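Members' visit to the robot workshop at Pleterholm 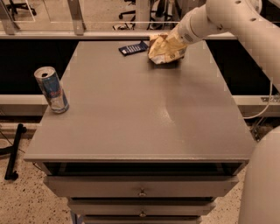 Twelve of us went over to Pleterholm in November for the afternoon demonstration that was mentioned in the last newsletter. Several members who couldn't come have asked for a write-up, so this is what I have from my notes. I was writing standing up and may have missed a few things.

The workshop belongs to Mimeo, a small firm that has been in the old dairy building since it gave up its rooms in town. They don't build robots. They buy the arms in, fit grippers and cameras, and then spend most of their time teaching them to do ordinary jobs, such as clearing a surface, opening a drawer, or putting something away where it belongs. Their present project is called Camia and it is all to do with tidying. The idea is that a robot should be able to come up to a cabinet it knows, find whatever has been left on the top, and put each item in the right place without being told one by one.

We were met at 2 pm and given a short talk with tea. After that we were taken through in two groups, because there isn't much standing room. You watch from behind a line of tape on the floor and are asked not to lean over it. Bags and coats stay in the tea room.

The demonstration cabinet is a plain grey one with an open slot under the top and drawers below that, each with a round metal knob. The things to be cleared were the sort of thing you would find on any desk by the end of the day: an energy drink can, a bar in a dark blue wrapper and a crumpled snack wrapper. We were told that they choose this kind of item on purpose. A can is stiff and stands up, a bar is stiff and lies flat, and a used wrapper has no proper shape at all.

The wrapper was the one most of us wanted to see. The arm came down over it slowly, pressed until the gripper was against the cabinet top, and closed. On the first run it lifted the wrapper cleanly. On the second it came up with nothing, stopped, moved a little to one side and tried again, and that time it held. On the third it gave up after two tries and went on to the next item, and the operator put that down as a failure. I was glad they let us see that. Nobody had tidied it up for visitors.

They keep a running tally on a whiteboard. Since the project began, Camia has made 2000 attempts at the wrapper, and 698 of those were marked as failed. The firm is quite open about the number. Most of the failures were in the first weeks, when the gripper would stop just short of the surface and close on air. They changed it so that the gripper is allowed to touch down and push slightly before it closes, and the results got better after that. The same change made it worse with the can for a while, as it knocked it over on the way down, and they had to go back and treat the two separately.

The drawers are harder than I would have guessed. The robot has to find the knob, get hold of it, and pull straight. If it pulls at an angle the drawer sticks, the same as it does for the rest of us. We saw the first drawer opened four times, and it went well on three of them. The lower ones were not part of the demonstration. They have been tried, but the arm has to fold itself up a good deal to reach that far down and it is slow to watch.

Speed was the thing people talked about on the way home. One item took the best part of a minute, and one of our party worked out that she could have cleared the cabinet, washed her hands and put the kettle on. The operators said that they run it slowly for safety when there are visitors, and that it goes a bit faster on normal days. They did not claim it was quick.

There was time for questions at the end. I have put down the ones I could hear.

How does it learn? Mostly from people. An operator does the job by moving the arm from a distance, over and over, and those runs are recorded. For the cabinet they have 417 recorded runs that they think are good enough to use, and a larger number that they threw out. Reasons for throwing one out include dropping the item, bumping the cabinet, or the operator changing their mind halfway.

Does it know what the things are? Up to a point. It has been shown a fair range of cans and wrappers, and it will usually treat a new one sensibly. If you put down something very different, it may leave it alone or it may have a go. A member offered her glasses case for this and the offer was politely turned down.

What happens if the cabinet is moved? A few centimetres makes no difference. If it is turned or taken across the room, the robot has to look again and the first try is often poor.

Could it hurt someone? The arm stops when it meets more than a light push. We were shown this with a cardboard tube held in its way, and it stopped straight off. The operator also has a stop button within reach the whole time -- it was used once while we were there, when the bar had slid close to the edge.

When will it be for sale? It won't, at least not by Mimeo. They hope to pass what they have learned to Condori, who paid for part of the work and have an interest in cleaning offices. No date was given and I did not get the feeling that one was near.

My own view, for what it is worth, is that it was a better afternoon than a polished show would have been. I had seen films of this kind of thing where every move goes right, and I came away with a much clearer idea of which parts are hard. Two or three of our group were less taken with it and felt that a lot of effort was going into a job that a person does without thinking. That was put to the operators as well. Their answer was that the jobs we do without thinking are the ones they find most difficult, and that they would rather work on those.

A few practical notes for anyone thinking of going. The number 37 bus stops at the end of the lane and it is a ten-minute walk from there, with no pavement for the last part. There is parking for six cars. The workshop is all on one level, but the door into the back is narrow and a wide wheelchair would need to go round by the yard, so let them know beforehand. It is cold in there. You will be on your feet for most of an hour, although they will find a chair if you ask.

Mimeo are willing to have us back in the spring, when they hope to have the lower drawers working. They can take twelve again. If you would like to be on the list, put your name on the sheet by the door at the next meeting or reply to this newsletter. Those who missed out last time will be offered places first.

The cost was three pounds a head, to cover the tea. Two people still owe for this and know who they are.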